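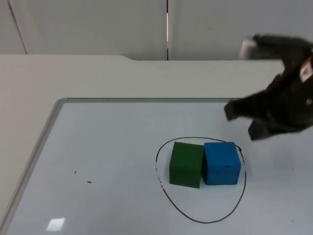
Zwei Schaumstoffwürfel, ein Oval, ein Whiteboard flach auf dem Tisch: unser Sortierspiel in der einfachsten Variante.

Plila Whiteboard mit Alurahmen und Schaumstoffwürfel von Plondico im Familientest

Ich hatte euch ja im Januar versprochen, dass ich mal etwas über das große Whiteboard schreibe, das inzwischen bei uns öfter auf dem Tisch liegt als die Tischdecke. Jetzt bin ich endlich dazu gekommen, und weil ich mehrfach nach den bunten Würfeln gefragt wurde, nehme ich die gleich mit dazu!

Gekauft habe ich das Board eigentlich für die Wand. Wochenplan, Einkaufszettel, der ganze Kram. Dann lag es ein paar Tage auf dem Tisch, weil die passenden Dübel fehlten, und meine Kleine hat sofort angefangen, darauf zu malen. Seitdem ist die Wand vergessen (der Wochenplan hängt weiter als Zettel am Kühlschrank, das nur nebenbei). Flach hingelegt ist so ein Board nämlich eine wunderbare Spielfläche. Man malt einen Kreis oder ein Oval, das ist dann der Stall oder die Insel oder das Parkhaus, und die Würfel müssen hinein. Grün und Blau wohnen bei uns meistens zusammen, warum auch immer.

Nun zum Board selbst. Die Oberfläche ist glänzend und der Stift gleitet richtig schön darüber, da hatte ich schon ganz andere Tafeln. Frische Striche gehen mit einem trockenen Tuch weg. Lässt man ein Gemälde über Nacht drauf, muss man etwas mehr reiben, und winzige Pünktchen vom Stift übersehe ich sowieso ständig. Mit einem feuchten Lappen und einem Tropfen Spüli habe ich bisher trotzdem alles wegbekommen. Was mich wirklich stört, ist die Spiegelung. Sobald die Deckenlampe an ist, hat man einen hellen Fleck auf der Fläche, und je nachdem, wo man sitzt, liegt der genau da, wo man malen will. Tagsüber ist das kein Thema, im Winter um halb fünf leider schon. Wer eine matte Oberfläche bekommen kann, sollte sich die vorher mal anschauen.

Der graue Alurahmen ist schmal und steht ein kleines bisschen über. Finde ich beim Spielen super, weil ein Stift, der losrollt, oft am Rand hängen bleibt. Beim Wischen ist er dafür lästig, in der Kante sammeln sich die Krümel vom Abrieb und ich gehe da ab und zu mit einem Wattestäbchen entlang. Auf unserem hellen Tisch rutschte das Board am Anfang ziemlich herum. Ich habe 4 Filzgleiter ausprobiert (Quatsch, die rutschen natürlich erst recht) und dann ein Stück Antirutschmatte druntergelegt, wie man sie für Schubladen nimmt. Seitdem Ruhe.

Die Würfel von Plondico sind aus Schaumstoff, und für mich ist das der größte Pluspunkt überhaupt: Es klappert nichts! Wer mal morgens um sechs Holzklötze auf eine Tischplatte hat fallen hören, weiß, was ich meine. Sie lassen sich gut greifen, wiegen fast nichts und die Farben sind kräftig. Abfärben auf dem Board habe ich noch keins bemerkt. Umgekehrt aber schon: Wer einen Würfel über eine frische Markerlinie schiebt, hat danach Schwarz an der Unterseite, und aus dem Schaumstoff geht das nur noch halb heraus. Also lieber kurz warten, bis die Linie trocken ist, oder den Würfel hochheben und absetzen. Für ganz Kleine, die noch alles anknabbern, würde ich sie auch nicht nehmen.

Meine Nachbarin Jummai Danladi hat sich das Board übrigens für ihre Vorschulgruppe ausgeliehen und spielt damit Mengenlehre, Grünes hierhin, Blaues dorthin und was in beide Kreise gehört, kommt in die Mitte. Ich habe es erst nach zwei Wochen wiederbekommen, das sagt wohl genug.

Bezahlt habe ich für das Board 60 Euro, was ich happig fand. Im Nachhinein geht der Preis für mich in Ordnung, so oft wie wir es benutzen. Von mir gibt es für das Board 4 von 5 Sternen, der Abzug ist für die Spiegelei. Die Würfel bekommen auch 4, wegen der schwarzen Unterseiten. Falls jemand von euch einen Marker kennt, der auf Schaumstoff nicht so hartnäckig ist, schreibt mir das bitte in die Kommentare, ich bestelle den sofort!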